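Main page Contents Recent changes Random article Help
Search Go Advanced search

Teaching by demonstration (robotics)

Teaching by demonstration is a family of methods in which a person shows a robot a task and software tries to turn the showing into behavior. It goes by several other names, among them programming by demonstration, imitation learning and learning from demonstration. The names overlap, and writers often use them loosely. Strictly, imitation learning refers to the learning step, while the other terms cover the whole business from the first recording to the finished arm.

The usual claim made for it is that anyone who can do a job can teach it to a machine. This is partly true. Anyone can produce a recording. Whether the recording contains what the machine needs is a separate matter, and much of the published work in the field is an attempt to deal with recordings that did not.

Methods

Hand guiding. The teacher takes hold of the robot's arm and moves it through the task. The joints are set to give way under light pressure, and the controller stores their positions along the path. The method is old and dependable for simple jobs such as spraying, stacking and following a seam. It is tiring on large arms, and it works poorly with two arms at once, because a teacher with one hand on each arm has no hand left for the object. The teacher's own body also tends to get in the way of any camera.

Remote control. The teacher works the robot from a short distance or from another room, using joysticks, a headset with hand controllers, or a second, smaller arm whose movements the robot copies. The recording has the great merit that the robot really did perform the motion, so there is no doubt that its joints can reach every point. The drawback is speed. Operators are slow at first, and many stay slower than they would be with bare hands. Touch is usually weak or missing, so they learn to judge contact by eye. A model trained on their work may pick up the pauses and second tries along with the task.

Handheld grippers. The teacher carries a gripper in each hand and does the job directly, with no robot present. Sensors or cameras record where the grippers go and when they open and close. Collection is quicker than with remote control, and the equipment can be moved to a kitchen or a stockroom. The cost is paid later. A person's shoulder and wrist can do things that a given arm cannot, and some recordings have to be thrown out when the path is tested against a real machine.

Bare-hand video. The teacher is simply filmed. This is the cheapest method and the one most often promised as the future. The gap between five fingers and a pair of jaws has to be bridged by guesswork, and forces have to be inferred or ignored.

What is recorded

A typical recording holds video, the position of each gripper or joint over time, and the opening of the jaws. Some systems add force readings. Timing matters more than newcomers expect. If the video lags behind the position data, the model learns to close the jaws on a spot the object has already left, and the fault is hard to find afterward, as each stream looks fine when viewed alone.

Each recording is normally given a label saying what was done and whether it succeeded. Labels are often entered by the same person who gave the demonstration, at the end of a long shift, and they deserve less trust than they get.

Soft objects

Cloth, bags and cables are the standard hard case. A rigid box has one position and one orientation. A bag has as many shapes as there are ways to drop it, and its shape changes as soon as it is gripped. Opening a fabric bag generally takes two points of contact, with the rim held under enough tension to keep the mouth apart and not so much that the whole bag slides.

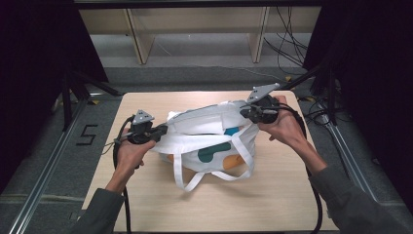
People do this without thinking, and that is part of the trouble. A teacher asked to explain how the grip points were chosen will usually give a tidy rule and then break it on the next attempt. One teacher starts with the near side, another with the far side, and a model trained on both may try to average them and pinch at nothing. Some groups answer this by giving teachers a fixed script. The results improve on paper, but the model has then been shown a narrower world than the one it will be sold into.

The Drimodholm trials

An often repeated case is the bag-handling work at Drimodholm, where 2 methods were compared, remote control and handheld grippers. After 22 sessions the handheld method had produced far more usable material, and this was widely passed along as proof that it was the better way to teach. The write-up is more careful. The sessions were split among 8 teachers of very different experience, and the remote-control rig, a Fovia unit, was new to most of them. The trials showed that untrained people are clumsy with unfamiliar controls – a finding that few had disputed.

A follow-up at the Araújo workshop used practiced operators and found a smaller gap. It also reported that models from either method did well on bags like those used in training and badly on a stiffer kind. The Lotau software used for both studies scored a bag as open once the two grip points were a set distance apart. A bag stretched flat and shut could therefore pass.

Criticism

The main complaint is about counting. Projects like to report hours of demonstration, as though hours were a measure of skill. An hour of one teacher repeating one motion on one table is worth much less than an hour spread over many rooms, and the headline figure does not tell them apart. Success rates have the same weakness when the test objects are taken from the same shelf as the training objects.

A second complaint concerns labor. Teaching by demonstration is sold as a way of doing without programmers, and in some settings it does. In others it replaces a few weeks of programming with months of repetitive handwork, plus the programmers, who are still needed to clean the data.

Supporters reply that hand-written programs for cloth and bags have never worked well either, and that the learned ones at least get better with more material. How much more material is needed for ordinary household use remains an open question. Estimates have tended to rise.

See also

Remote manipulation
Robot gripper
Motion capture
Deformable object handling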